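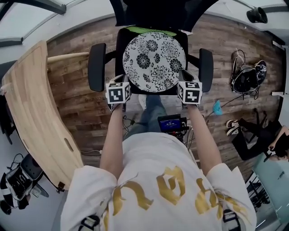
비르테 락스달, 느린 노래로 돌아오다

비르테 락스달을 만나러 가는 길에 나는 그의 첫 앨범을 다시 들었다. 한동안 꺼내지 않았던 음반인데, 첫 곡의 아코디언 소리가 나오자마자 그 시절 자취방 냄새까지 따라오는 것 같아서 혼자 좀 웃었다. 드라마 '브로크덴'의 주제가로 하루아침에 얼굴이 알려지고, 한창 바쁘던 때에 훌쩍 무대를 떠났던 사람. 그가 5월 28일 새 앨범 '구놀라'를 낸다.

약속 장소인 카페에 그는 나보다 먼저 와 있었다. 창가에 앉아 계피빵을 반쯤 먹은 채였고, 인사도 하기 전에 나머지 반쪽을 내 앞으로 밀어 주었다. "이 집은 빵이 빨리 떨어져요. 얘기는 먹고 나서 해도 되잖아요." 그래서 우리는 정말로 빵부터 먹었다.

쉬는 동안 재산이 얼마네, 누구와 결혼했네 하는 기사가 참 많이도 나왔다. 본인은 어땠을까. "처음엔 다 읽었죠. 어떤 기사에서는 제가 섬을 하나 샀더라고요. 어머니가 전화해서 왜 당신만 안 불렀느냐고 서운해하셨어요." 실제로 산 것은 바닷가의 작은 집이었고, 그나마 지붕을 고치느라 두 해 겨울을 꼬박 보냈단다. 그 집에서 늙은 개 투카와 살면서 아침마다 방파제 끝까지 걸었다고 했다. 투카 이야기가 나오자 휴대전화를 꺼내 사진을 한참 넘겨 보여 주었는데, 솔직히 인터뷰 시간의 꽤 많은 부분이 그렇게 갔다. 나도 말릴 생각이 없었다.

새 앨범은 지난 1월에 녹음했다. 오랜 동료인 프로듀서 프란센이 악기를 싣고 그 집까지 찾아왔고, 부엌에 마이크를 세웠다. 연주자는 모두 4명. 4,000석짜리 공연장을 채우던 시절에 비하면 단출한 편성이지만, 락스달은 이제야 자기 목소리가 제대로 들린다고 한다. 미리 들어 본 곡 가운데서는 '등대지기의 외투'가 오래 남았다. 후렴이 나올 듯 나올 듯하다가 그냥 콧노래로 흘러가 버리는데, 그 대목이 어찌나 다정한지 집에 오는 버스에서 세 번을 내리 들었다.

여름에는 5개 도시를 돌며 작은 공연을 연다. 제일 큰 곳이 700석이다. '브로크덴' 주제가도 부를 거냐고 물으니 그는 잠깐 뜸을 들이더니 고개를 끄덕였다. "부를 거예요. 많이 느려졌지만요. 같이 따라 부르기엔 오히려 편하실걸요?"

헤어질 때 그는 빵을 한 봉지 더 샀다. 하나는 투카 몫이라고 했다.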